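Warum auf dunklem Stoff jeder Fussel zu sehen ist

September, von Chepkoech Mwakyusa

Drucken | Per E-Mail senden

Eine weiche Decke in dunklem Rot sieht gemütlich aus. Man kann darauf sitzen, Dinge ausbreiten und sortieren. Nach einer Weile fallen einem aber kleine helle Punkte auf. Woher kommen sie?

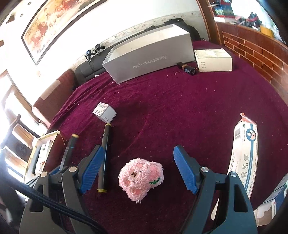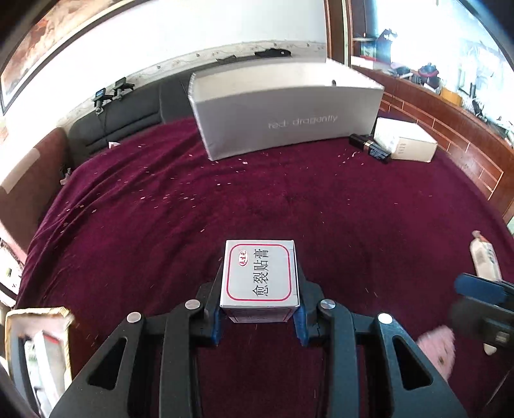
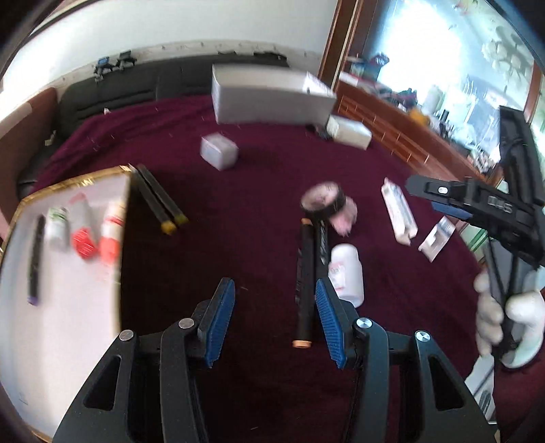 Fussel sind winzige Stücke von Fasern. Fasern sind die dünnen Fäden, aus denen Stoff gemacht wird. Wenn zwei Stoffe aneinander reiben, brechen manche Fasern ab. Das passiert beim Anziehen, beim Waschen und auch, wenn ein Kuscheltier über die Decke gezogen wird. Papier besteht ebenfalls aus Fasern. Reißt man eine Schachtel auf, lösen sich kleine Papierteilchen und fallen herunter.

Auf einer glatten Tischplatte kann man sie einfach wegpusten. Eine Decke aus Plüsch oder Samt hat dagegen viele kurze Härchen, die nach oben stehen. Man nennt sie Flor. Zwischen den Härchen bleiben die Fussel hängen.

Dazu kommt die elektrische Ladung. Reibt man bestimmte Stoffe aneinander, laden sie sich auf und ziehen leichte Teilchen an. Du kennst das von einem Luftballon, den man an den Haaren reibt. In trockener Luft geht es besonders gut.

Auf einer weißen Decke liegen vielleicht genauso viele helle Fussel, aber man sieht sie kaum. Unser Auge bemerkt vor allem Unterschiede zwischen Hell und Dunkel. Diesen Unterschied nennt man Kontrast. Bei schwarzen Fusseln ist es umgekehrt.

Zum Ausprobieren

Du brauchst ein dunkles Stück Stoff, ein Blatt weißes Papier, Klebeband und eine Lupe. Zerreiße das Papier über dem Stoff in kleine Stücke. Schüttle den Stoff dann über einer Schüssel aus. Was liegt noch darauf? Drücke einen Streifen Klebeband darauf, 2 Zentimeter reichen, und ziehe ihn wieder ab. Unter der Lupe erkennst du, ob daran Papier oder Fäden kleben.

Eine Fusselrolle arbeitet genauso wie das Klebeband. Eine Kleiderbürste holt die Fussel am besten heraus, wenn man immer in dieselbe Richtung bürstet. Größere Sachen räumt man vorher von der Decke, Stifte am besten mit aufgesetzter Kappe.

Drucken | Per E-Mail senden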